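Final Project Report: Fault Investigation on a Two-Handed Laundry Task
Department of Mechatronics, Gashaw Polytechnic
Submitted by Nabila Sembiring in part fulfilment of the diploma

1. Purpose of the report

The original aim of the project was to programme a two-handed robot to collect clothing in a furnished test room and place it in a basket. Following an incident in June, the supervising staff agreed that the remaining weeks should be given to the fault itself. The report sets out what happened, how the cause was traced and what changes are recommended before the task is run again.

2. Background

The robot is operated through the Omunel control software, which sends position commands to both arms and records the current drawn by each finger motor. Each hand has four fingers and a thumb. The stop circuit was supplied separately under the name Itach and was fitted by an earlier student group. Written notes from that group were available but did not cover the settings for clothing or other soft goods.

Work close to the fingertips was reviewed using the wrist views, which show contact with cloth far better than the head view does.

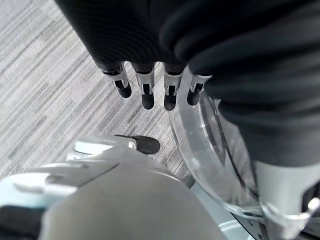
The incident took place during a handover between the two hands. The right hand was commanded to open and release a garment. The software reported that the hand was open, and the arm began to withdraw. One finger had remained partly closed. The garment was pulled tight between the hands, and the left wrist was drawn out of line before the operator pressed the stop button. No person was inside the marked area. The left wrist cable was damaged at the connector and had to be replaced.

3. Method of investigation

The recorded data were examined first. The log for the session contained 3,167 entries, of which 104 covered the period between the release command and the stop. These showed that the current in the affected finger rose at once and stayed high. The software had treated the hand as open because it checked the commanded position only. The measured position was stored in the log but was not used in any decision.

The handover was then repeated at reduced speed, with a second operator holding the stop button throughout.

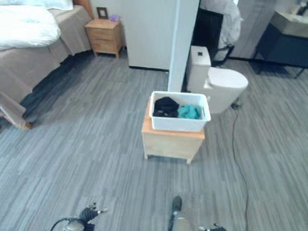 Test conditions were kept as close as possible to those of the original session, and the floor was inspected before each run. Loose cables were recorded as a separate hazard under the safety rules of the department. The thin black cable lying across the carpet from near the base of the toilet is of the kind concerned, as a moving base or a member of staff could catch it. The inspection form has been amended to include cables of this type.

The fault was reproduced on four occasions. In each case a fold of cloth had entered the gap beside a finger joint and prevented the finger from straightening. Thinner fabrics caused the problem more often than thick ones. A test with the cloth removed produced no fault.

4. Findings

The main cause was the missing check on measured finger position. A second cause was the delay in the stop circuit, which was set to wait 500 milliseconds before cutting power. This value had been chosen to avoid false stops during lifting and had not been reviewed since.

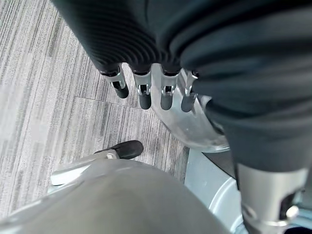

Reading time for the remaining sections: 2 minutes

5. Recommendations

The arm should not withdraw until the measured position of every finger agrees with the command. Where a finger fails to open, the arm should hold still and alert the operator. The stop delay should be shortened and tested again under load. A close-fitting cover for the finger joints, made from Gratine sheet, was tried briefly and is worth further study, although it reduced the grip on smooth garments.

6. Limits of the work

Only one robot was available and the number of repeated runs was small. The effect of wear in the finger joints was not measured. The revised position check has been written and bench tested, but approval to use it in the furnished room had not been received when this report was submitted.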